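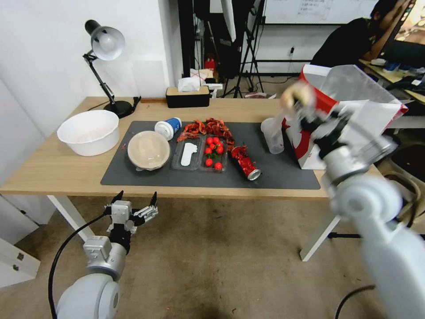

# Shared Workrooms: Meals at Desks and Clearing Afterward

*Residents' and Tenants' Board, Plovelen Building. Category: Housekeeping. Opened February 2026.*

**plovelen_office**

The management office requests comments on the proposed wording of Section 4 of the workroom rules, which concerns meals taken at desks. The present text states only that desks are to be "left tidy." The office received 32 written remarks on this subject after the October inspection, and a clearer text is considered necessary.

The proposed text is as follows:

> 4.1 Meals may be eaten at desks in the workrooms.
> 4.2 Shells, bones, peels and similar food waste shall be placed in a closed bag and taken to the ground floor bins on the same day.
> 4.3 Cups, cans, bowls and trays shall be emptied before disposal.
> 4.4 Desk mats shall be wiped after each meal.
> 4.5 Paper carrier bags shall not be used for wet waste.

Comments will be accepted in this thread until the end of the month.

**tenant_3F_east**

The tenants of 3F East support 4.1 through 4.4. We request that 4.5 be removed. The paper bag in which a meal arrives is usually the only bag at hand, and for a cup, a spoon and a lidded bowl it is entirely sufficient. A rule that requires a second bag for every lunch will produce more waste.

**Ginel_Accounts**

Ginel occupies the two rooms directly below 3F East and takes the opposite position. Paper bags left in the corridor have leaked on two occasions, and on the second the carpet had to be cleaned at our expense. The invoice was for 165 dollars. We ask that 4.5 be kept as drafted.

**tenant_3F_east**

The bags in question did not come from our rooms. We stated this in October and state it again for the record.

**Ginel_Accounts**

No tenant was named in our comment.

**deskside_clerk**

I would like to raise the matter of crayfish specifically. The picture at the top of this thread shows a heap of shells directly on a dark gray desk mat, with a few fragments running down beside the tomato tray toward the can. There is a large white basin on the same table with nothing in it. If the shells went into a basin of that kind from the first one onward, 4.4 would be a matter of one cloth and one minute.

I therefore propose an addition:

> 4.2a Where shellfish is eaten, a basin or bowl shall be provided for the shells.

**mat_and_lamp**

I cannot support 4.2a. A basin has to be washed, and the third floor has one sink. A sheet of newspaper spread over the mat before the meal serves the same purpose and is folded up with the shells inside. This has been the practice in our room for several years without complaint.

**deskside_clerk**

Newspaper becomes soaked through. The mat beneath it then holds the smell, and a fabric mat is difficult to wash properly. I accept that the sink is in demand between noon and one o'clock.

**mat_and_lamp**

The mats in our room are of the smooth type. For fabric mats the objection is a fair one, and I would not oppose wording that covers those alone.

**Kravchuk_Studio**

We would ask the office to consider the order in which a desk is cleared. Our own notice, posted inside the door, reads:

1. Set aside anything to be kept. Unopened food and whole fruit go back into a covered container.
2. Stand up any can or cup lying on its side, and pour the remainder into the sink.
3. Gather the shells and dry scraps.
4. Put the light items in last so that the bag will close.
5. Wipe the mat, lift it, and wipe the table beneath.

Step 5 is the one most often omitted. Crumbs collect along the back edge of the mat where the lamp cable runs, and a table with a wooden top will mark if it is left sticky.

**tenant_3F_east**

We have no objection to the Kravchuk notice as guidance. We would object to its adoption as a rule. Five steps for a sandwich is excessive.

**second_floor_west**

May I ask whether 4.3 applies to bowls with domed lids? The recycling contractor, Randidach, refused 74 items from this building last quarter, and the list posted in the lobby gave "lid attached" as the most frequent cause.

**plovelen_office**

Lids are to be removed and placed in the bin separately. The office will add the words "and lids removed" to 4.3.

In respect of 4.5, the office proposes the following compromise:

> 4.5 Paper carrier bags may be used for dry items. Wet waste shall be placed in a lined bag.

Lined bags can be supplied at the front desk in packs of 80, one pack per room.

**Ginel_Accounts**

Acceptable, on condition that the word "dry" is defined. An emptied can still drips.

**tenant_3F_east**

Acceptable. We consider shells that have been left to dry to be a dry item.

**Ginel_Accounts**

We do not. Shells should go in the lined bag in every case.

**deskside_clerk**

I agree with Ginel on this point. I withdraw 4.2a in its present form and will resubmit it for fabric mats only.

**plovelen_office**

The remarks are noted. A revised draft of 4.2, 4.3 and 4.5 will be posted in this thread. Tenants who wish to collect a pack of lined bags before then should sign the sheet at the front desk and give their room number.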